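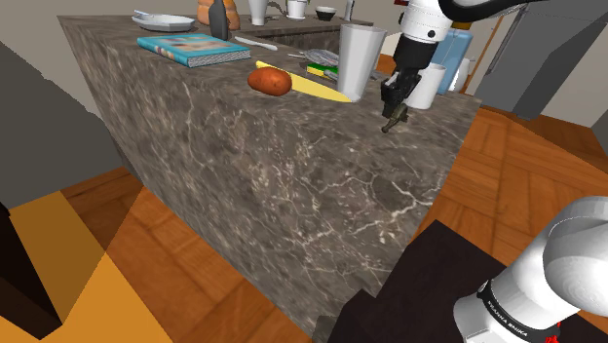 Counter layout in the sim kitchen, arm holding a small green item by the white mug.

How to set up a kitchen pick run to the Liltance house rules. Quick version, the long one is in the Wesine handbook and Kamil Ondrejka has the current copy.

Before you start
Load the kitchen, check the arm base sits square on its platform. Write the scene seed in the log. Ours was 764, yours will differ. No seed, no run.

Sharp things. Any knife on the counter gets a keep-out zone, simulated or not. Same rule as the real bench, same habits. The yellow-bladed one lies close to the potato, so draw the zone round the blade only or you will block every potato pick you try.

Speed. Cap at 22 per cent for the first pass. Raise it after a clean log, not before.

Height. Carry items clear of the tallest cup. Set it once in the config and leave it alone. Dont nudge it mid-run.

Stops. Test the software stop with the gripper empty, then again with somthing in it. Log both.

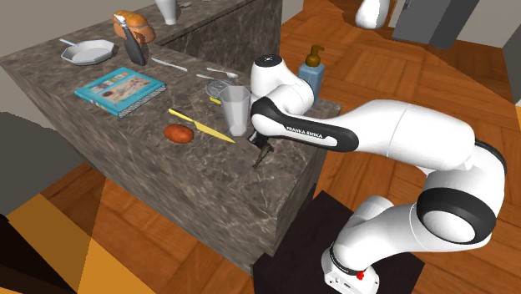

Prevton, October

Second check, low approach. Gripper pointing down near the front edge, glass just to the left of it, soap dispenser behind. Tight spot. Rules here:

Come in from straight above. No sideways moves below rim height.
Glass counts as fragile even when it's only a model. Contact = failed run, write it up.
Clear glass is easy to miss in the depth view, check the collision shape by eye.
Thin items, cutlery etc: close slowly, stop at first contact.

If the planner gives up, dont widen the limits. Move the start pose and try again. Still stuck, save the log and send it to Jozefína Šimek with the seed and the rule number (it's rule 23 for edge work, people keep putting 22).

Sign-off: two names on the sheet, one of them not the person who ran it.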